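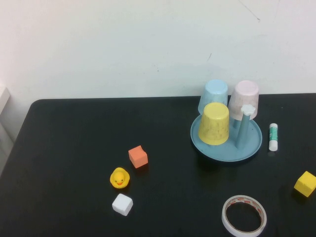
Liao
Home and travel tips editor, Kodholm Household Pages

Before the road trip: small jobs at home and in the kitchen

Every May we drive to see a part of the country that we do not know yet. Last year the whole trip was 2,440 miles, and most of our problems on the way began in our own kitchen, before we had started the engine. I wrote down what I do now in the last days before leaving. It is for a family car and a trip of one or two weeks, with stops in small towns and at festivals where lunch can be expensive and the line is long.

Start with the refrigerator

One week before leaving I stop buying fresh food, except milk and bread. I look at what is in the drawers and plan the meals from that. Soft vegetables go into soup. Hard cheese can be grated and frozen in a flat bag, and it is very welcome on the evening when you come home and the stores are closed.

Do not turn off the refrigerator if something is left in it. If it is fully empty, you may unplug it, but then dry the inside with a cloth and leave the door open with a rolled towel. I once closed the door of an unplugged refrigerator for 2 weeks. The smell stayed until the end of summer.

Pack the cooler in the right order

Put the cooler in a cold room the night before, with a bag of ice inside. In the morning pour out the water and pack again with new ice. Food for the last day goes to the bottom, food for the first lunch goes on top. Drinks should have their own cooler if you have space, as children open it every half hour.

Freeze water in clean bottles, not quite full. They keep the food cold, and later you drink them. Our cooler is an old Pliller with a broken handle, and I tied a piece of rope in place of it. This has worked for three trips.
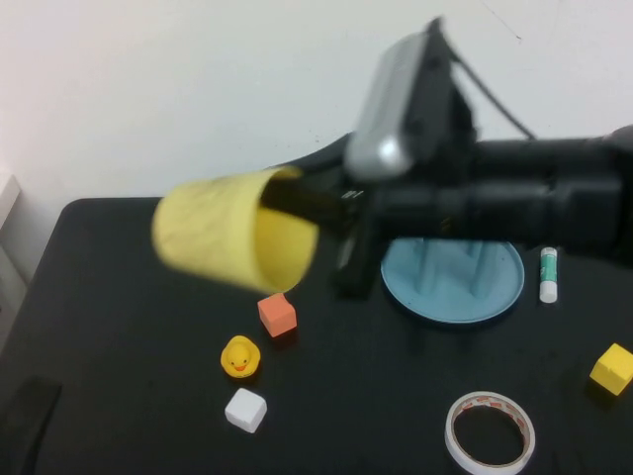 Snacks that survive a warm car

Chocolate is a bad idea, also yogurt bars. I take salted nuts, crackers, dried apple and small cucumbers. Divide everything into portions at home, because a big bag opened on the back seat will be on the floor before the first state line.

For crumbs, keep a dry paintbrush in the door pocket. It cleans the seams of the seat better than a vacuum at the gas station. A Ralline lunch tin or any other flat tin with a tight lid is good for sandwiches, and on the way home it can hold shells, tickets and postcards.

The last morning

I have a paper list on the inside of the front door. Close the water valve of the washing machine. Take out the trash, also the small one in the bathroom. Wipe the counters and the table with warm water and a drop of dish soap, then with a dry cloth.

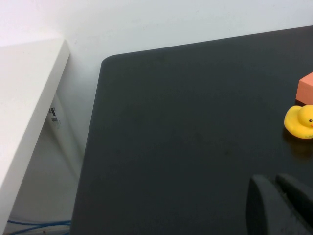

Put the plants together in the sink or in the bathtub on a wet towel, away from strong sun. They will live ten days like this, except basil. Set the thermostat, pull out the plug of the toaster and the coffee machine, and leave one clean set of sheets on each bed.

Last updated 30 March 2025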